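Plondenon pink

Plondenon pink is a pale, slightly greyed pink used as an interior house colour, mainly in bedrooms and hallways. It takes its name from the town of Plondenon, where it was first mixed for sale by the Bailly paint works. In the firm's numbering it is shade 823. The name is also used loosely for any soft pink with a little grey in it, and paint shops in the district will usually mix something close to it on request.

Name

On the earliest Bailly cards the colour had a number and no name. Customers in the town called it "the Plondenon" to tell it apart from a brighter pink on the same card, and the firm later printed that name beside the number. The brighter pink was sold as Trultness, after a neighbouring village, and was dropped when the card was redrawn. Older residents sometimes mix up the two, and a room described in family letters as Trultness may have been painted in either.

Composition and appearance

The original paint was a white base tinted with red oxide and a small amount of black. The black gives the colour its greyed look and keeps it from turning orange under a warm bulb. In north light it can look close to lilac. Against a bright white trim it looks stronger than it does on the card, and decorators often suggest an off-white trim for this reason.

Later versions replaced the oxide with other tints. These are a little cleaner in tone, and a patch of new paint on an old wall will usually show. People repairing an older room are generally told to repaint the whole wall from corner to corner.

Bailly sold the colour in a flat finish and an eggshell finish. The flat was cheaper and marked easily. Most surviving rooms have the eggshell, at least up to the height of a chair rail.

Use in houses

The colour was popular in the Mallard housing estate, on the east side of Plondenon. The estate had 2754 dwellings when it was finished, and tenants could choose from 8 wall colours for the bedrooms. Plondenon pink was one of them, along with a cream, two greens, a blue, a buff, a grey and a pale yellow. It was first offered as a colour for any bedroom, but by the time the last streets were let it was mostly asked for in children's rooms.

Many of the rooms were repainted when children grew older or families moved. Scrapings taken from behind light switches and skirting boards often show the pink under later layers, most often white or yellow. In one house on the estate three separate coats of it were found, with wallpaper paste between the second and the third.

Chak-lun Au, who wrote a short history of the estate's interiors, recorded tenants' memories of choosing their colours. Several people remembered the pink as a parent's choice. Others had asked for it at a young age and then been stuck with it into their teens, since the estate office allowed a change of colour only when a room was due for painting. Au noted that the same shade was described as "dusty", "fleshy", "old-fashioned" and "restful" by people who had grown up a few doors apart.

Related shades

Bailly later brought out a lighter version, sold as Plondenon Pale, and a darker one meant for front doors. The darker shade faded badly on south-facing doors and was withdrawn. The pale version is still mixed.

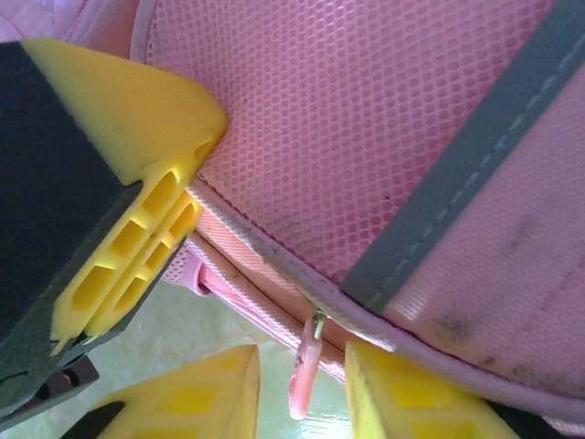 Plondenon pink is a wall colour and was never sold as a dye, so its name is not normally given to cloth or clothing. Pink is common all the same among the things kept in a bedroom, from blankets and curtains to a pink backpack, and these seldom match the wall closely. Au's history suggests hanging such items against a painted sample board before buying paint, and looking at them once by day and once by lamplight.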